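Went to the Statora open day up at Uscombe in November and I've been arguing with people about it ever since, so might as well put it in writing.

Short version. The best thing I saw all day was the slow bit. Nearly everyone walked out on the slow bit.

The morning was the show. Big hall, coffee, a bloke with a headset mic. An arm stacking cartons at a speed that made the kids up front squeal. Music on it too. Digby Gilchrist did the talking and he's good at it, I'll give him that, but 41 minutes of cartons is a lot of cartons. Same carton, same spot, same height. I've worked in a warehouse. Cartons don't turn up like that. They turn up crushed, with the tape hanging off and somebody's boot print on the side.

Asked about that at question time. Got told it was "on the roadmap". Right.

Then after lunch you could go through to the back room, where Tayla Henare and Vitalii Hladun were running the small gripper on soft stuff. String, mostly. No headset, no music. 9 of us started in there and by three o'clock it was me and a retired sparky from Tapsell who wanted somewhere to sit down.

And it was terrific! Not smooth. The first go I watched, it closed on nothing. Next one it got the string and lost it again. Vitalii moved something I couldn't see, wrote in a notebook, off again. He told us they'd had six good goes in a row the day before and then two hours of nothing, and he didn't know why yet. Said it straight out to a room of visitors. I nearly clapped.

That's my whole gripe with these days. We get invited in to be impressed, so we get shown the thing thats already solved, and everyone goes home thinking the robots are either about to take every job in the province or are a fancy toy. Both lots saw the same cartons. Neither lot saw a person with a notebook working out why a bit of string won't behave. Which is the actual job, as far as I can tell. Tayla said most of her week is string, cable, cloth, anything that flops. Nothing that flops goes on the main stage.

Ewan Whitelaw, who I drove up with, reckons I'm being unfair. He runs a shop floor in Sirkitmont and says buyers need to see the finished article or they won't sign, and the open day gets paid for by people who sign. Fair enough. But there were school groups there. There were people like me who'll never buy one. Put the string on a screen in the big hall at least, ten minutes of it, misses and all. You had the screen. It was showing a logo.

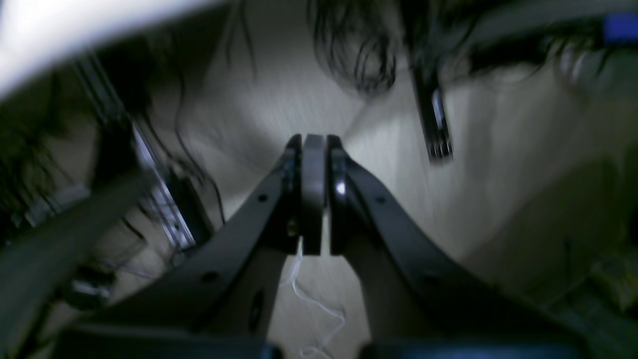
Back room at Uscombe, the small gripper at work on the string.

Look at the size of those finger pads against a bit of thin white string and tell me the cartons are the hard part. I've had trouble threading a hoodie cord with two hands and a safety pin.

Other grumbles while I'm here. Parking was a paddock. The signs for the back room were on A4 paper and one had fallen down, so I'd bet half the crowd never knew it was on. The handout had a full page on the carton arm and one line on Tayla's work, and they spelt gripper wrong. (I know, I know, I can talk.)

I put most of this on the feedback form and ran out of lines. If they do another one next November I'll go, but I'm skipping the hall and heading strait out the back.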